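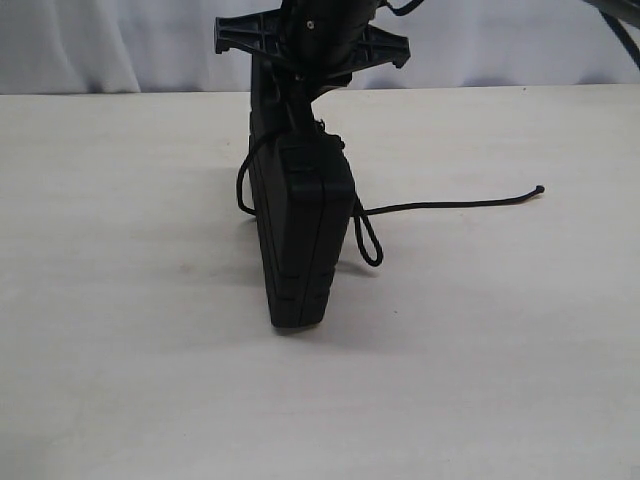
Plernton opens a tidy-up table for cases and cords

PLERNTON, 10/21/23 – Sonside is opening a room where people can bring their carrying cases, chargers and tangled cords and get them sorted and packed properly. Entry is free, and so is the tea!

"Everyone has a drawer like this," said organizer Saron Teshome. "We wanted a nice clear tabletop, good light and plenty of time to find out which cord goes with what."

The room has pale tables and a white curtain. 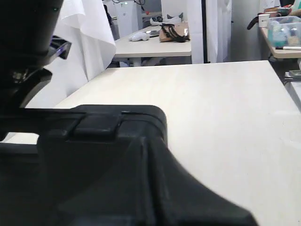

The Sonside room, with a cardboard box and a grey metal tray on the table further back.

Sonside has been part of Plernton since 1972, and around 600 neighbours have used its repair days. Case packing was the request that kept coming up. Obsa Habte will run the cases side, and he loves a hard shell with a built-in handle.
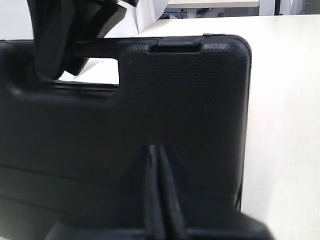 He'll also look at stiff latches and split seams – bring the case even if it won't close.

Sandra Sowerby takes care of cords. Her favourite colour for a label is yellow, and she has a lot of labels.

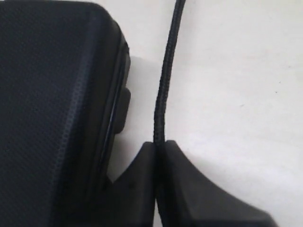
Braided ones are welcome, as are the very old ones with plugs no one recognizes. Each visitor can bring up to 2 cases.

Contact: Wilson Carhuamaca, Sonside front desk, Plernton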